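Lestcombe 関節ブレーキ・減速機整備キットを半年使って

評価:5点満点中の4点
使用期間:10月から今まで
記入日:2019年3月8日(金)

アームの整備を社内でやるようになってから、工具はずっと寄せ集めだった。トルクレンチは機械加工の班からの借り物、グリスガンは自動車用、ピン抜きは自作。これで困っていたわけではないが、肩関節のグリス交換で毎回半日つぶれるのが気になり、Lestcombeの整備キットを買った。対象は6軸の中型アームで、うちではFlarkauの制御盤と組み合わせて1台を動かしている。

キットの中身は、短柄のトルクレンチ、六角ビット一式、グリス注入用のアダプター、廃グリス受けのカップ、関節固定用のピン、それに基準姿勢を出すためのソフトのライセンス。ケースは樹脂製で、留め具がやや固い。説明書は英語とドイツ語のみ。図が多いので読むのに苦労はしなかったが、締付トルクの表だけは自分で日本語に書き直してケースの蓋に貼った。

トルクレンチは良い。柄が短く、台座と肩の間の狭いところでも振れる。目盛りは小さいが、設定値でのクリック感がはっきりしていて迷わない。買った直後と先月の2回、校正済みのレンチと突き合わせてみて、差は気にならない程度だった。ビットは先端の硬さが十分で、台座の取付ボルトを何度も増し締めしても角がなめていない。

グリス用アダプターは評価が分かれると思う。肩と肘の注入口にはそのまま合う。手首側は口が小さく、付属の中間継手をかませる必要がある。この継手が長く、手首の姿勢によってはケーブルに当たる。私は手首を一度90度回してから付けている。注入量の目安はメーカーの整備表に従い、運転4000時間で全量交換、途中の500時間ごとに点検と補充という間隔にした。

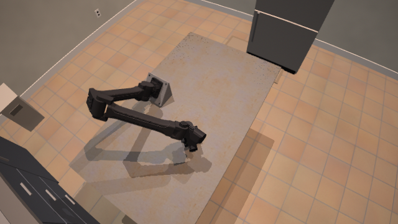
整備姿勢の登録は、このキットのソフトで一番よく使う機能だ。実機を動かす前に、シミュレーター上に同じ構成を置いて関節の順番と干渉を確認する。アームを畳むときは肘を台の左の縁より外へ出し、前腕を台の中央へ折り返して、上腕と細長いV字になるようにしている。グリッパーは何も持たせず、指を下に向けて台の上で止める。冷蔵庫も下の棚も壁の箱も手先から離れているので、手首まわりに手を入れる余地が残る。肘が壁側に張り出す点は注意が必要で、実機では肘の廃グリスを受けるカップを台に置けない。私は別に小さなスタンドを立てて、そこにカップを載せている。

登録した姿勢はファイルに書き出して制御盤に読ませる。Flarkauの盤では形式の変換が一度必要で、ここは手順書に書かれていない。サポートに問い合わせたところ、Kaja Mägiさんという担当の方から変換用の設定ファイルが翌日届いた。対応は早かったが、最初から同梱しておいてほしい。

基準姿勢の出し直しについて。関節固定用のピンを差し、ソフトの画面で各軸のずれを読み、補正値を書き込む。慣れるまでは全軸で60分かかった。今はもう少し短い。ピンの差し込みは肩が固く、肘と手首は素直に入る。肩のピンを叩いて入れるのはやめたほうがいい。軸をわずかに送り、抵抗が消える位置を探すと手で入る。補正後は、台の上の決まった点に手先を合わせ、ずれを紙に控えておく。この控えが前回と大きく違うときは、補正値より先に台座のボルトを疑うことにしている。うちで一度出た位置ずれの原因も、補正値に問題はなく、取付ボルトの緩みだった。

同僚のIlham Ait Brahimは、ブレーキの点検にこのキットを使っている。電源を切った状態で関節に荷重をかけ、保持しているかを見る作業だ。専用の荷重治具は別売で、値段もそれなりにする。本人は治具なしでばねばかりを使っていて、記録の形式さえそろえれば足りるという意見だった。私は買ってもいいと思っているが、年に数回の作業なので急いではいない。

比較のため、以前借りたClorksteadの整備セットにも触れておく。あちらは工具の点数が多く、ケースも一回り大きい。グリス用の継手は短くて使いやすかった。一方でソフトが付かず、整備姿勢は手で送って出すことになる。単純な据付ならClorksteadで十分だと思う。周りに壁や家具があるところでは、先に画面で干渉を見られるLestcombeのほうが作業が早い。

消耗品はVan den Broek経由で取っている。グリスと継手のパッキンは在庫があり、廃グリス受けのカップは取り寄せだった。パッキンは3回の使用でへたりが見えたので、多めに注文しておくことを勧める。

気になった点
・手首用の中間継手が長い
・肩の固定ピンがきつい
・制御盤用の変換設定が同梱されていない
・ケースの留め具が固く、手袋をしたままでは開けにくい

良かった点
・短柄のトルクレンチの使い勝手
・整備姿勢を事前に確認して登録できること
・サポートの返事の早さ

アームを1台しか持たない職場には少し高い買い物になる。うちは来年もう1台入る予定があり、継手とピンは両方に使えると確認できたので、このまま使い続ける。短い継手が出たら単品で買い足すつもりだ。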